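Getting the bench ready for a rented sorting arm (tips after 4 weeks with the Ziken)

2025-11-20

A few of you wrote in after my last page on pegboards and asked whether the robot arm rental was worth the money. Long answer coming up, with the tips mixed in, so grab a coffee!

Quick background. Ziken rents a small tabletop arm with a two-finger gripper and a camera down by the wrist. You pay by the month, they ship it in one big carton, and it's supposed to pick up the odds and ends on your table and put them where they go. I took the tidy-up plan, the cheaper of the 2 they offer. My table is the one by the window where everything lands, tools and laundry and all.

## Before it arrives

**Clear a parking spot.** The arm wants somewhere to rest when it's done, and the manual is a bit shy about how much room that takes. I gave up the whole back corner. Put painter's tape around the spot, and then train yourself (and the family) to keep coffee mugs out of it.

**Measure your table edge.** The clamp in the carton fits a thick top better than a thin one. Mine slid a little until I stuck a scrap of rubber shelf liner under the jaw. Cut the liner bigger than you think you need and trim it after the clamp is tight.

**Wipe the surface down.** Sawdust and crumbs get into everything. I use a damp rag with a drop of dish soap, then a dry one. No furniture polish, please, your pliers will skate right off when they get nudged.

## Laying things out

Most of my early trouble came from piles. I'd dump the whole drawer out like I was feeding chickens, and the arm would spend ages poking at the heap. Now I spread things out first, with a finger's width between one tool and the next. It takes me a minute and saves me ten.

- Long skinny tools do best side by side, all pointing the same way.
- Pliers go down closed. If yours spring open, a loop of string around the handles will do.
- Keep clothes and rags away from anything with a point. A screwdriver tip will catch a shirt every time, and then the whole lot gets dragged along together.
- Leave a gap in front of your boxes so the fingers can come down without bumping the wall of one.

Dark tools on a pale wood top are easiest for it. I have a dark green bench mat that I love and I've had to roll it up for the time being, which I'm still sore about.

## Picking boxes

Okay, boxes. I have opinions! The arm can drop things into pretty much any open box, but some are a lot less hassle.

**Clear boxes** are great for me, less great for the camera. I can see my screwdrivers without digging, and I'm not giving that up. What helped was a strip of white tape along the top edge, so there's a line to aim for. Ziken's support person suggested masking tape, which works too but gets grubby fast.

**Divided boxes** need wide compartments. If a section is narrower than your hand, the gripper will bump the divider and give up. I pulled a couple of dividers out of an old one and it went much better.

**Tall boxes** tip. Put something heavy in the bottom first. A bag of washers is perfect, and then you know where your washers are.

I also tried the Drendow bins that Ziken sells as an add-on. They're nice and grippy underneath, but you can get the same thing with shelf liner and the boxes you already own. Skip them, or buy one and see.

## Folding shirts (sort of)

The brochure says it can handle clothing. Well. It can pick up a shirt and move it to a basket, and it did that for me most evenings without a fuss. Folding is another story. My best results came with a plain T-shirt laid flat with the sleeves out. Anything with a collar came out looking like I'd slept in it. If laundry is your main reason for renting, I'd hold off until the next update.

One thing that does help: button the top button before you put a shirt down. The collar keeps its shape and gives the fingers something to take hold of.

## Looking after the gripper

- Dust the fingers with a dry paintbrush at the end of the day.
- If they pick up grease from your tools, use a soft cloth and warm soapy water, and never solvent.
- Scuffs are fine. I fretted over mine and even called about it, and they told me to leave them be.
- Check the finger screws every week with the little hex key. I hung mine on a nail by the light switch so it stops wandering off.

## So, the money

There's a counter in the app, and mine says 2,340 pickups since I plugged it in, with 603 of those marked as second tries. I think that's pretty decent for a table as messy as mine, though a lot of those second tries were my own fault from the pile days.

The good: it's quiet, setup took an evening, and the phone support was patient with me. The not so good: the app logs you out all the time, the power cord is too short (buy an extension cord before the carton shows up) and the return label has to be printed at home. I don't own a printer, so that was a trip to the library.

Would I rent it again? For the tools, yes, and I've already put myself down for May when I clear out the garage. For laundry, I'll keep folding in front of the TV. I'm trying the Wragg drawer trays next and will write those up once I've had them in use for a while.

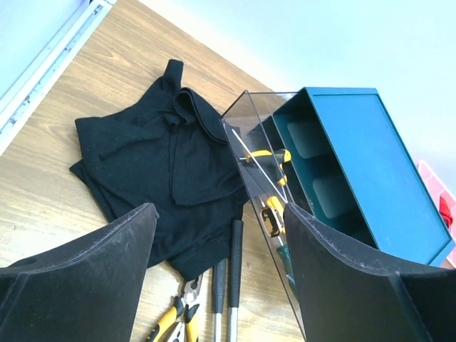

*Photo: wrist camera on the Ziken arm, my table by the window. Please ask before reposting.*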